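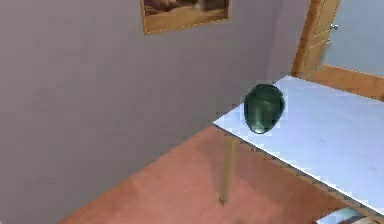

LICENSING & COMPLIANCE

The Small Dealer's Paper Trail

Record keeping has become the heaviest part of running a home-based firearms business. A group of licensees in Gilstead is trying to make it manageable.

By Saranya Nair

When a licensed dealer closes a sale, the customer leaves with a receipt. What remains behind is the record, and it is the record that an inspector will ask to see. For large retailers, that obligation is met by staff who do little else. For the licensee who works alone from a residence, it is usually met in the evening, after the telephone has stopped ringing.

Tülin Coşkun has held a dealer's license in Gilstead for 11 years. Her business, Letent, handles transfers, consignment sales and a modest amount of special-order work for hunters in the surrounding townships. Her acquisition and disposition record, known throughout the trade as the bound book, contains 3739 entries. She has read every one of them at least twice.

"The entry itself takes a minute," Coşkun said. "Finding the one you wrote wrong four years ago takes a weekend."

The bound book is the central document of a licensed firearms business. Each firearm that enters the inventory is recorded with its manufacturer, importer where applicable, model, serial number, type and caliber or gauge, together with the date of receipt and the source. When the firearm leaves, the disposition is entered on the same line. A reader should be able to take any serial number and determine whether the item is still on the premises and, if it is not, who received it.

In practice, errors are ordinary. Digits are transposed. A model name is written where the manufacturer belongs. An importer's marking, often small and placed on the underside of the barrel, is overlooked. Repairs present a further difficulty, as a firearm kept overnight for service must generally be logged, while one returned to its owner the same day may not need to be. Licensees who take in both kinds of work often settle on logging everything.

The group that Coşkun helped to organize meets in June and again in the late summer. Its members exchange written procedures, compare inspection experiences and conduct what they call a cold read, in which each licensee works through a list of common faults against a sample of his or her own pages. At the most recent session, members reviewed 571 lines and marked those that required correction. Corrections were then made in the accepted manner, with a single line through the error, the accurate information written beside it, and the initials of the person making the change along with the date. Correction fluid is not used, and no page is removed.

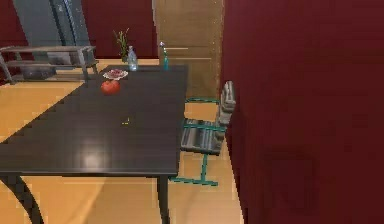
Much of the discussion at that session concerned electronic records. Several members have moved to Stolent, a software package that checks for duplicate serial numbers and will not save an incomplete acquisition. Others remain with paper. Those who have changed over report that the transition was slower than expected, particularly where older handwritten entries had to be reconciled with open inventory before the new system could be relied upon.

Coşkun made the change last year, with assistance from Ruotsalainen, a consulting firm that serves small licensees in the region. She began with a full physical inventory. Every firearm in the safe was taken out, its markings were read aloud by one person and the line was located by another. The work covered 300 open entries. Four discrepancies were found, all of them clerical, and each was documented before the first electronic record was created.

The firm advises its clients to keep that order of work. An inventory performed after conversion, its guidance states, will reveal an error but will not show whether the error was made in the old book or introduced in the new one. The guidance also recommends that regular backups be stored away from the primary computer, and that the licensee print a test copy well before an inspection is expected.

Transaction forms require the same discipline. They must be complete before transfer, signed by the buyer and the seller in the proper places, and filed so that any one of them can be produced without delay. Coşkun files hers by date. Other members of the group file alphabetically or by transaction number. All three methods are in regular use, and an inspector is chiefly concerned that one of them has been followed consistently.

State requirements add another layer, and they differ considerably. Home-based licensees must also observe local zoning rules, which may limit signs, customer visits or hours of business. The group encourages new applicants to obtain a written answer from the zoning office before submitting a federal application.

The next cold read is scheduled for 5th August. Members have been asked to bring their most recent completed pages and a copy of their written repair procedure. Licensees from neighboring counties may attend as guests and should contact Letent in advance to reserve a seat.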